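The Second Submission

The notice was posted outside Room 39 on February 5, 2025, and it was written in the manner in which the Jullatville Institute wrote all its notices. Student teams in the Manipulation Practicum were reminded that the domestic task would be assessed under the revised rules, that each team was allowed 2 attempts, and that appeals were to be made in writing to the course office.

Frøydis Björklund read it twice and took down the form number, which was 647.

Her team had registered in January under the name Grumatier. It had five members on paper. Three had since transferred to the sensing course, a change the office had approved without comment, and the work had passed to her and to Nuno Barros. Nuno wrote the grasp planner. Frøydis wrote everything the Institute required to be written, including the safety statement, the log, and the letter explaining why the safety statement was late.

The log called for an entry at each stage of the practice period, with pictures from the wrist camera attached. She completed it that evening while Nuno ate crackers over the keyboard.

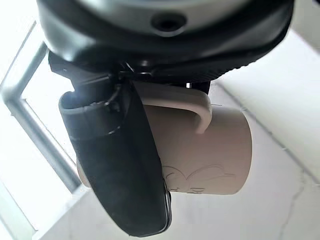
Grip close to the base of the handle, finger across the side of the mug.

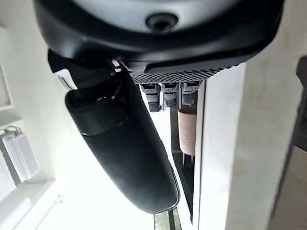

"You have written 'satisfactory' under every heading," Nuno said.

"It is the word the form provides."

"Does it provide another?"

"It provides 'unsatisfactory,'" she said, "and a box for remarks."

He considered this. The team from Engström Hall was said to have filled the box for remarks and continued onto a second sheet. Engström had also placed first in the previous two years, and Nuno was inclined to believe that the facts were connected.

"Put that the planner prefers the handle," he said. "I never told it to. I gave it the whole surface, and it goes to the handle."

Frøydis held the pen above the box. Her grandmother had lifted every cup that way, with the fingers crowded up against the handle - as if the rest of the cup belonged to another person. It was not a remark the course office could use.

She wrote: The planner shows a consistent preference, which the team has elected not to correct.

The Busix Prize was to be decided the following morning, and the assessor would read the log before seeing any attempt. Nuno signed beneath her name. He asked whether they should run the task once more, and she said that the practice period had closed, and then she looked at the clock and saw that it had four minutes left.

"Once more," she said, and turned to a clean page.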